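Plesik Wrist Camera Kit, second version

I've been building these little wrist cameras in the back of the shop since November, and I'm finally happy enough with the second version to put it up for sale! If you bought one of the first batch, thank you, you were very patient with me about the cable.

So what do you get? One small wide-angle camera, a clamp that goes around the last joint of your arm, two brackets (a short one and a tall one), the screws, a spare set of screws for when you drop the first ones behind the bench, and a cable long enough for most tabletop arms. The camera and clamp together weigh 156 grams, and I worked pretty hard to get it down to that. The old one was heavy enough that smaller arms sagged a bit when they reached all the way out, and I got letters.

The lens is very wide on purpose. Straight lines bow near the edges, and some folks don't like that when they first plug it in, but for picking things up off a table I wouldn't go back. You get the fingers, whatever they're holding and most of the tabletop in one view, so you can see what's next while you're still dealing with the thing in your hand. There's a correction setting in the software if you want your edges straight (it crops the picture a fair amount, so try it both ways).

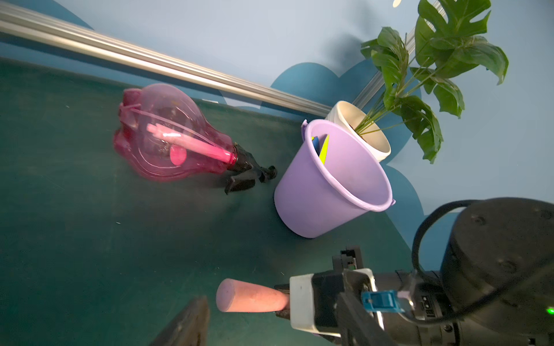 I get asked a lot about see-through plastic, shiny metal and leafy stuff in the background, and my answer is always to try your own clutter before you tune anything. Ívar Damgaard spent weeks on this with me, and his rule is to start with even light from overhead, leave the exposure on auto for the first day, then lock it. I'd add one of my own: don't bother clearing the table too neatly. Real tables are messy, and you want to find out early which things give you trouble.

Mounting takes me 18 minutes with the short bracket. The tall one is slower the first time, mostly because you'll want to run the cable with some slack and then swing every joint through its full range before you tie it down. Please do that part slowly! Oluf Eskildsen skipped it on his Watamance arm and had to order a new cable from me the same afternoon.

The kit fits the Cimar and Watamance arms straight out of the box. For a Steinarsdóttir you need the adapter ring, so pick that option when you order. If you've got something else, measure across the last joint and write to me before you buy, and I'll tell you if it'll go on.

There are 40 kits in this batch, and the price is 3000 kroner with shipping included. Repairs are done by me, at my bench, and if it's a cracked bracket I'll usually just mail you another one.

Plesik | Questions? Use the contact form | © Plesik, page updated 2021-03-01 | Back to top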